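From: Obadia Mohamedi
To: denusari-oldhouses list
Subject: Re: Is paint really costing me a sale?

Musyoka wrote:

> The agent from Stostemis walked through last week and said I should
> paint every inside door black before listing. She says it adds 477
> dollars a door to the offer price. She also wants the knobs changed
> to match the kitchen taps. The house has had white doors since my
> parents bought it. Has anyone here done this and seen the money
> come back? I'd like to list in March if I can.

Musyoka,

I've heard some version of this number for years and I still don't believe it. 477 dollars a door. Where does the 77 come from? Somebody took a pile of sales, found the houses with dark doors, saw they sold for more, and divided. Houses with dark doors also tend to be houses where the owner had money to spend on the floors and the bathroom. Ask her which sales she looked at and how many. If she says it came from a talk or a newsletter, you have your answer.

When we sold the place on Makori Street I kept a notebook of what people said on the way out. We had 46 visits before it went. They talked about the roof, the parking, the damp smell in the back room, and the neighbor's dog. One couple spent a long while arguing about whether their piano would fit. I have two remarks about doors in the whole notebook, and both were about one that stuck.

So I'd take her points one at a time.

1. The color. Dark paint looks good in a listing, I'll give her that. It also shows every fingerprint, and a badly filled dent that passes on white will stand out on black, depending on the light. If you have flat modern doors you can roll them in an afternoon. If yours have molding, like most of the older houses on this list, you'll be cutting in with a brush along every raised line, twice, and sanding the drips out of the corners afterward. Price that in hours before you believe any profit on it.

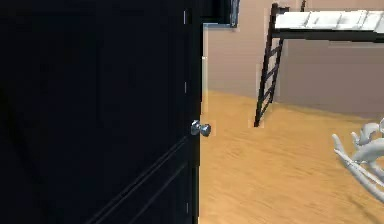
2. The knobs. A round silver knob is fine. I can't see a buyer walking away over a knob that doesn't match a tap. What they do notice is one that wobbles or spins, so go around with a screwdriver and tighten what's loose. I was quoted 114 dollars for a set by Bolix, and I put that money toward a plumber and never missed the knobs.

3. The timing. You want to list in March. Paint on doors needs longer to harden than the can says, and if you shut them too early they glue themselves to the stops. I did this to a closet once and pulled a strip off the edge as long as my arm.

4. Who gets paid. Does Stostemis have a painter they like to send people to? I'm not accusing anyone of anything. I'd just want to know before I took the advice, and I'd get a second price from somebody who has never met her.

If you really want to try it, do one door, the one people see first, and live with it for a while. If you hate it you're out a quart of paint and a weekend. I'd spend the rest on the gutters — you mentioned them last fall and I don't recall you saying they got fixed.

And if anyone on the list has actual before and after offers on the same house, with nothing else changed, please post them. I've asked before and got back 57 opinions and no figures.

Obadia

P.S. Aunt's ladder is still in my garage. Come and get it before you start on anything.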